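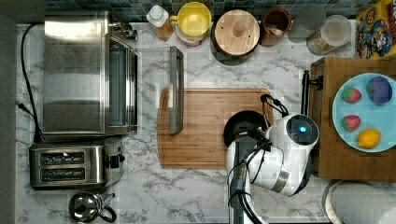
Cirken Fund Awards, Grenaldale and Sidport

README for the awards table

Welcome, and thank you for taking an interest in what is, when all is said and done, a long table about small checks. The Cirken Fund gives community grants and student scholarships in Grenaldale and in Sidport across the river, and this is the record of what was asked for and what was given. I have tried to write down everything I wished I had known when I first opened the old spreadsheets, so please forgive the length.

What you get

awards.csv is the main table, with 1,403 rows and 19 columns. One row is one application, whether it was funded or turned down.
groups.csv lists the 138 local groups that have applied for a community grant, each with a short code that matches the group_code column in the main table.
notes.txt holds remarks that didn't fit anywhere else, in the order I came across them. It is rambling, but if a row looks odd to you, have a look in there first.

Columns people ask about

program: either "community" or "kasten". The Kasten scholarship is the one for graduating high school seniors, and it has its own form and its own spring deadline. Everything else is community.

town: where the applicant lives, or where the group does most of its work. A few groups work in both towns and picked one on the form, so please don't read too much into it.

asked and given: whole dollars, as written at the time. I haven't adjusted anything for inflation. A zero in given means the application was declined. A blank means we can't tell, and those two really are different, so do be careful if your software likes to turn blanks into zeros (mine did, twice).

purpose: the applicant's own words, shortened. Spelling has been tidied but the meaning left alone.

theme: my own label, added afterward. The choices are school costs, food and meals, youth sports, music and arts, parks and trails, and other. Meals programs were the hardest to sort, as a summer lunch program at a ball field could reasonably go in three places. I put it under food and meals if most of the money went to food or kitchen things.
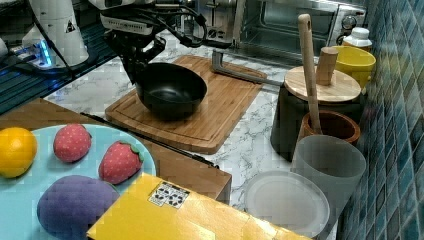 Bamboo cutting board on a marble-patterned counter, with a black wok-style pan on it and a toaster oven at the back.

renewal: "yes" if the same group or student had been funded the year before. Kasten scholarships can be renewed once, and a renewal gets its own row.

season: spring or fall. Fall applications close at the end of September. A handful arrived late and were moved to the following spring, and they are listed under the season in which they were decided.

How it was put together

The older records were on paper, in folders sorted by last name or by group name depending on who was doing the filing. Kenji Wojcik typed most of them in over one winter and then read them back aloud to me while I checked the totals, for which I owe him a great many lunches. The newer ones came straight from the online form. Where paper and ledger disagreed we took the ledger, and the row has a "y" in the checked column so you can find it.

Group names have been a small adventure all by themselves. One garden club appears under four spellings, and two youth choirs merged and then split again. I've given each group one code and kept the name as it was written in the name_then column, which should let you follow a group through its changes without losing the history.

What has been left out

Students are not named, and neither are their schools. Grades, family income and reference letters were never typed in at all. The essay questions are gone too — some of them were lovely, but they were written for the readers that year and they should stay there. If you believe you can recognize a student from a row, please tell us and we'll take another look at it.

Known problems

In the oldest folders up to 11 rows may be duplicates. They have the same amount and nearly the same purpose, but the dates are smudged or missing, and I didn't feel right deleting them. Search notes.txt for "twin" to see which ones.

The Sidport rows start later than the Grenaldale ones. Sidport residents weren't eligible in the early years, so a chart of the two towns side by side will make Sidport look as if it woke up all of a sudden.

Using it

You're welcome to use the tables for school projects, news stories, grant planning or plain curiosity. Please credit the Cirken Fund and mention which version you used; the version is on the first line of notes.txt. We'd ask that you not use the group list for mailings.

Corrections go to the fund office, on paper or by email, with the row number if you have it. I go through them after each season closes — fall ones usually get fixed before the spring forms go out.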